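Plaltby Small Clutter
Data card and README, second revision

What's in it

Plaltby is a collection of household tidying: beds, desks, side tables and the things that gather on them when a person sits down for five minutes and stays for three hours. There are 72 sessions, each covering one surface from messy to acceptable. Acceptable was decided by whoever lived there, so standards vary a great deal.

The items are the usual drift – snacks, soft toys, masks, chargers, receipts, single socks. Large furniture stays where it is. We tidy, we don't move house.

Item groups

soft_toy: anything plush with a face. Cushions with faces go here too, after a long argument.
wrapped_snack: sealed or opened, as long as the wrapper is still around it. Empty wrappers are trash.
fabric_small: socks, cloths, gloves, hair ties.
mask: disposable face masks, folded or bunched. These had their own group from February on, having been filed under fabric_small and trash in equal measure.
fixed: lamps, blankets, anything that is supposed to be there.

A flowered pink blanket is fixed, however much it looks like clutter. The white bear in its pale blue outfit is soft_toy, and the packages beside it are labeled by their wrapping, so you don't need to read what is printed on them.

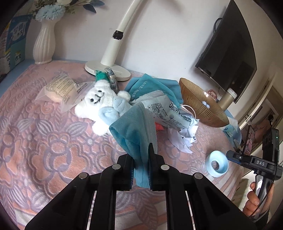 Known problems

Bunched masks get confused with cloths. 40 labels were corrected in this revision and we expect to find more.

Shiny wrappers are hard to outline, and two of them touching are worse. Check the Zeltik tool's edges by hand.

Folder names follow the Kárason scheme, except in stetuvwood/, which follows nothing. Session numbers there start at 1838. Please don't renumber them, three scripts depend on it.

Split

80 percent train, the rest test, divided by home. Sessions from one bedroom never appear on both sides.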